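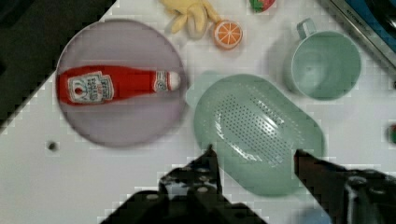

Issue 14

Hello again from the kitchen table, where I do most of my typing these days. A few of you asked what I ended up buying after all that moaning about my old phone in the last issue, so I suppose I'd better own up. I got the Fodlow 6. Second-hand, from the Flanagan shop by the station, with a faint scratch on the back and no box (I never keep boxes anyway).

I've had it for eight weeks now and I'm fonder of it than I expected to be! The screen is bright enough to read at the bus stop, and the buttons on the side have a proper click to them. My last one had gone so mushy that I used to press the volume key three or four times and then get blasted by the news. What I like best is the little switch at the top that mutes everything. You slide it over with your thumb in your pocket and that's you done. Why did phones ever stop having these?

The battery is decent. I charge it at night and it's usually still going at supper time, though a long video call with my sister knocks a big hole in it. It also gets warm against your ear on those calls, nothing alarming, but I noticed.

Now the grumbles. The contacts list. I moved mine over with Proltasum, the free transfer program that the man in the shop wrote down for me on the back of the receipt, and it brought everything across beautifully and then did it a second time. So I had two of everybody. I've got a lot of people in there from the choir days, and the phone says it can hold 1000 names, which I came worryingly close to. Tarek Awad, who many of you will remember from the Prurkow meet-up, rang me on Sunday and talked me through it. You go to Contacts, then Tidy, then "Join matching", and you have to do it before you sync anything else. I'd synced already, of course. We got there in the end, apart from my dentist, who is still in there twice.

Second grumble, the predictive text. It will not accept that I want to write "ta" and gives me "tag" every single time. You can add your own words, but the setting is tucked away under Language and then Keyboard and then More, and I only found it while looking for something else.

The camera I'd call fine. It's slow to wake up, so the cat has generally left by the time it's ready, but in daylight the colours look right to me and the close-ups are sharp enough to read a seed packet. Indoors in the evening it goes a bit soupy. There's a night setting which helps if you can hold still, and I can't.

Would I pay full price for one? Probably not. Second-hand I think it's a good buy, particularly if you want something that makes calls, does your messages and doesn't need two hands. Next time I'll have a go at the radio, which needs the headphones plugged in to work, and I've still to find where I put mine.

Shared 8 times
3 comments

Maureen
The mute switch is the reason I've hung on to my old one. Does it come on again by accident in a handbag?

Pete L
Had the same trouble with Proltasum and the doubles. I gave up and typed mine in again by hand, took me most of an evening. Wish I'd read this first.

Gwen
Radio works with any cheap headphones, it only wants the wire for an aerial. Mine came from the market.

Recent items
Saying goodbye to my old phone (with moaning)
Notes from the Prurkow meet-up
Which charger goes with which, and how I label them
Backing up your photos before a trip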